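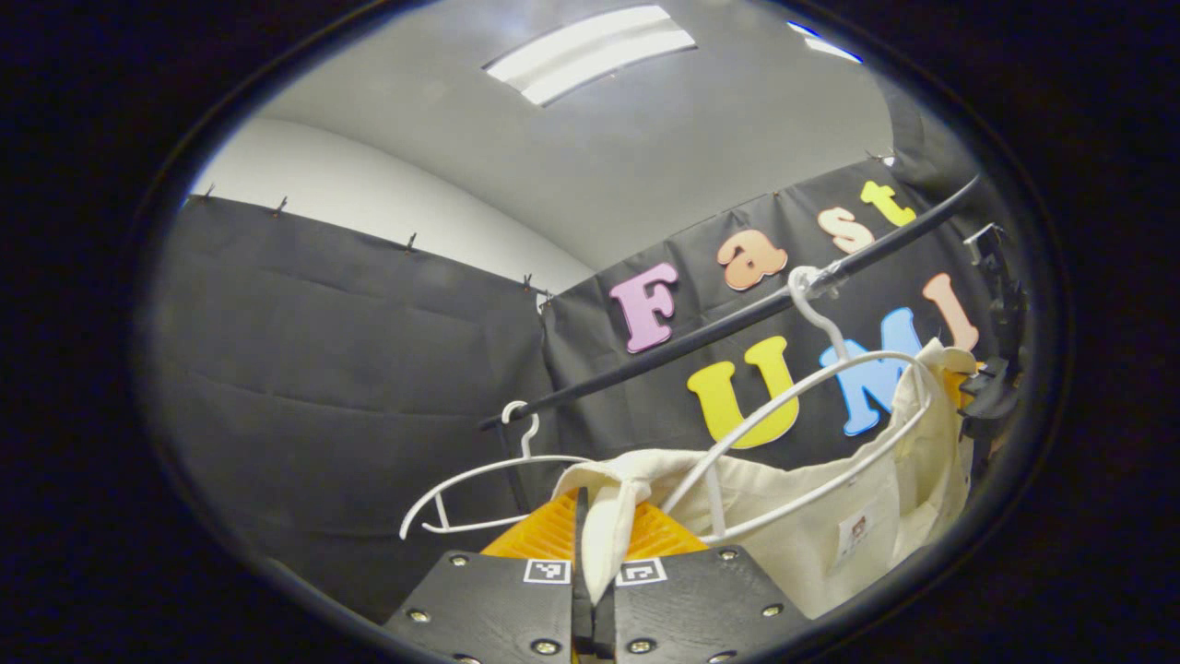 Thema: Stoffbeutel auf Kleiderbügel – ja oder nein?

kantenfalter
Ich habe am Freitag 17 Stoffbeutel gezählt. Siebzehn. Bisher wohnten alle in einem einzigen Stoffbeutel hinter der Tür, also streng genommen 18, aber den Behälter zählt man ja nicht mit. Jetzt die Idee: jeder kommt auf einen Bügel, Henkel über die Schultern, ab auf die Kleiderstange. Macht das jemand von euch?

Brulard
Mache ich seit Januar. Weiße Plastikbügel, die dünnen. Der Canvas hängt sich halbwegs glatt, und ich sehe endlich, welcher Beutel den Tintenfleck hat. Alle, wie sich herausstellte.

Simão Neves
Verschwendung von Stangenplatz. Ein Beutel ist zum Falten da. Dritteln, rollen, in die Schublade, fertig. Wer seine Einkaufstasche aufhängt wie einen Smoking, bügelt sie demnächst auch.

kantenfalter
@Simão ich bügle sie bereits.

Simão Neves
Ich ziehe mich aus diesem Thread zurück.

mottenkiste_ost
Kommt auf den Stoff an. Dicker Canvas in Creme wird in der Schublade knittrig und bleibt es. Dünne Werbebeutel darf man knüllen, die haben mit dem Leben abgeschlossen. Und beim Abnehmen bitte den Bügel festhalten, sonst liegt alles unten im Schrank. Bei mir zweimal in einer Woche.

Brulard
Henkel über beide Schultern, dann rutscht nichts. Über den Haken gehängt sieht es aus wie Garderobe im Kindergarten.

Simão Neves
Bin wieder da. Was ist mit Haken an der Wand?

kantenfalter
Mietwohnung, Betonwand, Bohrmaschine verliehen. An wen, weiß ich nicht mehr.

mottenkiste_ost
Drei behalten, Rest verschenken?

kantenfalter
Habe ich versucht. Meine Schwester hat sie mir zurückgebracht. In einem Beutel.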